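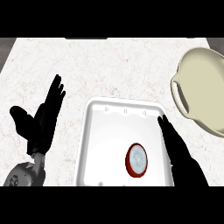
Wivus Janssen
Lecturer in Applied Robotics, Rimine College of Technology

Home | Contents | Previous chapter | Next chapter | Glossary | Index

Chapter 2
Choosing Between Hands

If you have worked your way through the first chapter, you'll have spent a good deal of time on what a robot arm can reach, and perhaps you came away thinking (as I did as a student, and for rather longer than I care to admit) that reaching was the hard part. Well, it is hard enough! But an arm that arrives beautifully at the right spot still has to do something when it gets there, and what it can do depends very much on what we have fixed to the end of it. So we now come to hands and grippers, and to the question of how to compare them fairly.

We shall start on a kitchen counter, and a simulated one at that. The marble worktop at the head of the chapter belongs to a set of practice tasks we call the Buveo tasks, and you will be seeing plenty more of it. There are two black hands with proper fingers, a white tray, a big cream bowl with a looped handle, and a small round thing with a red rim lying flat in the tray. It's the small round thing I would like you to think about first. A bowl with a handle offers you somewhere obvious to take hold. A flat object on a flat floor is much less obliging, and it is on objects of that sort that the differences between one hand and another begin to show.

Think for a moment about how you pick a coin up from a table. You may pinch it by the edges, or slide it to the side of the table and catch it from beneath, or press down on one edge with a fingernail and tip it up. Most of us switch between these without noticing. A plain two-finger gripper can really only try the first, and even then its fingertips must be thin enough to get down beside the coin. A hand with several fingers can in principle try all three, but it has many more joints to control, and each of those joints is another chance for things to go a little bit wrong. The tray makes matters more interesting still, for its raised rim leaves no open edge to slide the object over, and it gives a wide hand something to bump into on the way down.

In this chapter we set a simple two-finger gripper and a many-fingered hand to the same list of jobs, using the same arms and the same controller. I do want to stress that last point, even at the risk of sounding like a worried parent. If you change the hand and the controller together, and the results improve, you have learned very little about either. Change one thing, run the whole list again, write it all down, and only then allow yourself to change the next.

The full list has 54 jobs, set out in the table on page 362, and we run 4000 simulated attempts with each hand. That may sound like a great many, and with real hardware it would keep you busy for a very long while, but a computer will get through them quite happily while you have your supper. We vary the starting place of each object a little from one attempt to the next, so that a hand isn't rewarded for learning a single lucky movement.

One word of caution before we begin. Contact between surfaces is among the more difficult things to simulate well, and a grip that holds on the screen may slip on the bench. We shall come back to friction in the second half of the chapter, and you may like to have a ruler, a coin and a shallow dish within reach when we do.

2.1 What do we mean by a good grip?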